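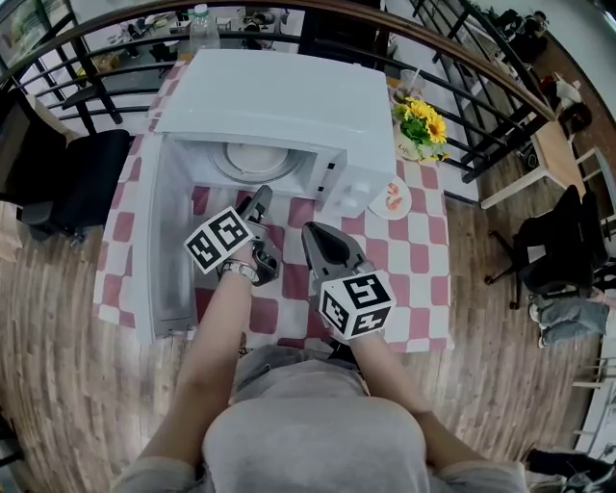
Issue 22, page 6

To record a new appointment in the Plania staff directory, have the signed offer letter and the cost center code ready. The steps apply to all grades above 18.

1. Open **People > Appointments** and select **New**.
2. Enter the name as it appears on the contract, family name last (Chun-hung Hsueh, for example). The directory sorts on the last field.
3. Set **Reports to**. For regional roles, enter both the line manager and the country manager.
4. Paste the role summary. The limit is 657 characters, including spaces.
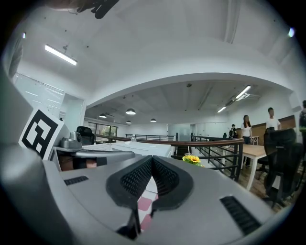

5. Set **Effective from** to the first working day. Entries dated before October need a payroll override.
6. Select **Submit**. The record goes to the Hevotex approval queue.

Approved records appear in the directory at 6 p.m. A rejected record returns to **Drafts** with a reason code. Correct the field named in the code and submit again. Do not create a second record for the same person.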